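Protokoll der Packrunde bei Sulham, 19. September 2005

Geschrieben von mir, Carola Fröhlich, wieder mal, obwohl eigentlich Amos dran gewesen wäre. Er hat dafür den Kuchen mitgebracht, das lasse ich gelten. Wer etwas anders in Erinnerung hat, schreibt es bitte mit Bleistift an den Rand vom Ausdruck am schwarzen Brett.

Da waren: Amos Delacroix, ich, die vier aus der Frühgruppe und später noch die beiden vom Versand, die erst den Lieferwagen fertig beladen mussten. Angefangen haben wir um Viertel nach drei.

1. Protokoll vom letzten Mal

Hat keiner beanstandet. Amos wollte nur festgehalten haben, dass die Klebebandrollen im März bestellt wurden und nicht im Februar. Ist hiermit festgehalten!

2. Bestellung Esfahani

Esfahani nimmt zum Herbst 700 Riegel, halb Clisuvero, halb Torketti. Für alle, die die Namen immer noch durcheinanderbringen (ich auch, vor zwei Wochen am Telefon, sehr peinlich): Clisuvero ist die rotbraune Sorte, Torketti die dunkelgrüne. Geliefert werden soll in einem Rutsch, lose in Kartons, den Rest machen die im Laden selbst.

Stand heute Mittag haben wir 277 Clisuvero und 344 Torketti im Regal. Bei den Grünen fehlt also fast nichts mehr, bei den Roten doch noch eine ganze Menge. Amos meint, die nächste Charge reicht, wenn wir nichts davon für die Probierpäckchen abzweigen. Da ging die Diskussion dann los, weil die Probierpäckchen ja auch schon versprochen sind, und zwar von mir. Wir haben uns so geeinigt: Esfahani zuerst, die Probierpäckchen danach, und ich rufe die Leute an, die warten. Mache ich morgen früh, gleich nach dem Kaffee.

Die Frühgruppe hat noch gefragt, ob man Esfahani nicht einfach ein paar Grüne mehr und ein paar Rote weniger schicken kann. Ich finde den Gedanken verlockend, aber bestellt ist halb und halb. Also halb und halb.

3. Kartons

Die neuen Kartons sind einen Tick zu niedrig. Man kriegt den Deckel zu, aber er wölbt sich, und beim Stapeln sieht das nach dem dritten Karton aus wie der Turm von Pisa. Vorschläge:

- oberste Lage flach auslegen statt hochkant (Amos)
- eine Lage weniger und dafür mehr Kartons (Versand, begeistert waren sie selbst nicht davon)
- die alten Kartons aufbrauchen, davon stehen hinten noch welche

Wir probieren erst mal das mit der flachen Lage. Zwei Kartons packen, über Nacht stapeln, dann anschauen. Die alten bleiben als Reserve stehen und werden bitte nicht zum Altpapier gegeben, auch nicht aus Ordnungsliebe.

4. Tische und Platz

Der Tisch am Fenster wackelt immer noch. Ich habe angeboten, einen Bierdeckel drunterzulegen, das wurde abgelehnt. Es kommt jetzt ein richtiger Fuß dran, die Frühgruppe kümmert sich drum. Bis dahin wird dort nur etikettiert und nicht gepackt.

Dann das leidige Thema Tassen. Kaffee steht bitte auf der Fensterbank! Auf dem hellen Holz sieht man jeden Ring, und letzte Woche habe ich eine halbe Stunde daran herumgeschrubbt. Wer mir verrät, womit man die Ränder wirklich rausbekommt, kriegt von mir das letzte Stück Kuchen. (Nachtrag: das Stück ist weg, die Frage steht noch.)

Außerdem wünscht sich der Versand eine Ablage für die Lieferscheine, die nicht gleichzeitig die Ablage für Scheren, Stifte und Amos' Brille ist. Ich bringe von zu Hause einen Briefkorb mit.

5. Etiketten

Kurz und schmerzlos. Die Schrift bleibt, wie sie ist. Die Rolle für Torketti hat einen leichten Farbstich ins Blaue, was mir sehr auffällt und allen anderen überhaupt nicht. Ich wurde überstimmt und trage es mit Fassung. Wenn die Rolle alle ist, bestelle ich trotzdem die andere nach, das haben sie mir zugestanden.

6. Gemischte Kästen

Das war der längste Punkt und ehrlich gesagt auch der, auf den ich mich gefreut hatte. Im Moment nimmt jeder die Riegel so aus dem Regal, wie sie kommen, und dann liegt im einen Kasten fast nur Rot und im nächsten fast nur Grün. Für die Probierpäckchen ist das lästig, man greift ständig über den Tisch.

Amos hat vorgeschlagen, in die grauen Kästen immer nur wenige Riegel auf einmal zu legen, von beiden Sorten gleich viele, drei und drei. Wir haben eine ganze Weile darüber geredet, ob man sie darin auch ordentlich in Reihen legen muss. Die Frühgruppe ist für Reihen, der Versand ist für gar nichts, ich bin dafür, dass man sie einfach reinlegt. Die schrägen Wände lassen ohnehin alles ein bisschen zur Mitte rutschen, da kann man Reihen bauen, so viel man will.
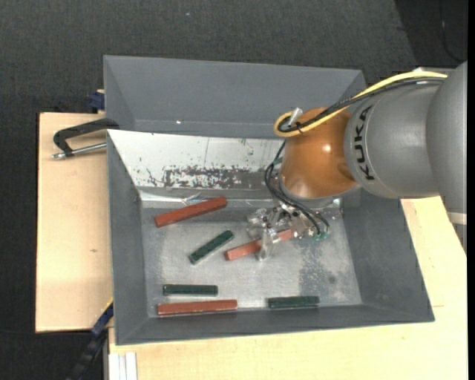 Beschlossen haben wir dann: drei Clisuvero, drei Torketti, kreuz und quer ist in Ordnung. Nur übereinander sollen sie nach Möglichkeit nicht liegen, sonst zieht man beim Rausnehmen den unteren mit und hat plötzlich zwei in der Hand. Nachgefüllt wird, wenn der Kasten leer ist, und nicht zwischendurch. Amos schreibt das auf einen Zettel und klebt ihn ans Regal.

Offen geblieben ist, was wir mit den bunten Resten machen, wenn am Ende von der einen Sorte mehr da ist. Mein Vorschlag war ein Teller im Pausenraum. Es gab erstaunlich viel Zustimmung! Entschieden wird beim nächsten Mal, dann wissen wir auch, wie viel nach Esfahani überhaupt übrig bleibt.

Einen Einwand vom Versand nehme ich noch auf: Die Kästen sollen nach dem Packen ausgewischt und ineinandergestellt werden, aber bitte nicht höher als bis zur Tischkante. Der große Stapel neulich ist beim Herausziehen umgefallen, und zwar mir auf den Fuß.

7. Verschiedenes

Der Schlüssel für den hinteren Schrank hat sich angefunden, er hing am Haken. Wer ihn dort aufgehängt hat, möge sich melden und loben lassen.

Die Handschuhe in Größe M gehen zur Neige, L haben wir noch bis ans Ende aller Tage. Ich bestelle M.

Amos fragt, ob jemand seinen blauen Schirm gesehen hat. Bisher nein.

Nächste Runde machen wir, sobald Esfahani ausgeliefert ist, ich hänge den Termin aus. Das Protokoll schreibt dann Amos.

Zu erledigen:

Carola: Wartende anrufen, Briefkorb, Handschuhe, neue Etikettenrolle wenn die alte leer ist
Amos: Zettel ans Regal, zwei Probekartons mit flacher Oberlage
Frühgruppe: Tischfuß
Versand: alte Kartons nach vorne holen, falls die Probe schiefgeht

Schluss war um zehn vor fünf.

C. Fröhlich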